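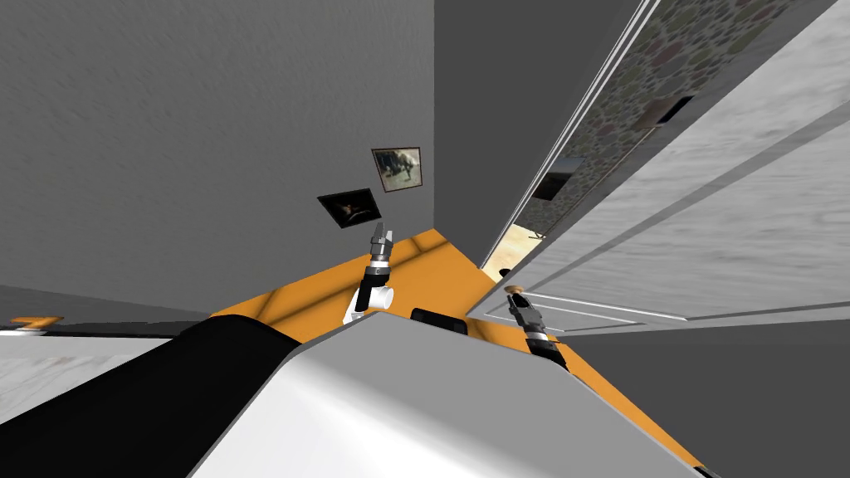
# In Praise of the Boring Door

Every fall our robotics club picks a semester project, and every fall somebody proposes a robot that cooks. I have heard this pitch from students who can't cook. This year Elmarie Ntuli, who runs the club and has the patience of a parked car, let them argue until six and then wrote one word on the whiteboard: DOOR.

There was grumbling. A door is what you walk through on your way to something interesting. But I've now spent a whole semester as the club's faculty adviser watching bright nineteen-year-olds lose arguments with a knob, and I'd like to make the case that every student club should do a door before it's allowed to do anything else.

We work in simulation, where the door is free and so is breaking it. Sofia Balaskas wrote the first controller and ran it 1,000 times overnight. In the morning she reported that the robot had learned to lean. By July, I'm told, it may learn to turn.

What I like is that a door won't flatter you. A cooking demo can be filmed from the kind side, with a lot of steam. A door is open or it's shut, and your grandmother can judge the result. Students who had never thought about their own wrists spent a week opening the supply closet in slow motion and taking notes. Two of them changed majors, one in each direction.

The competition people don't agree with me. Last year's winning entry sorted candy to music, and Lizelle Sibiya on our team still brings it up, with feeling. Fine. There's no trophy for doors and our poster is going to look dull next to the candy.

I'd still rather hire the kid who did the door. As for next semester, Elmarie is considering drawers, and the cooking faction has asked for a meeting.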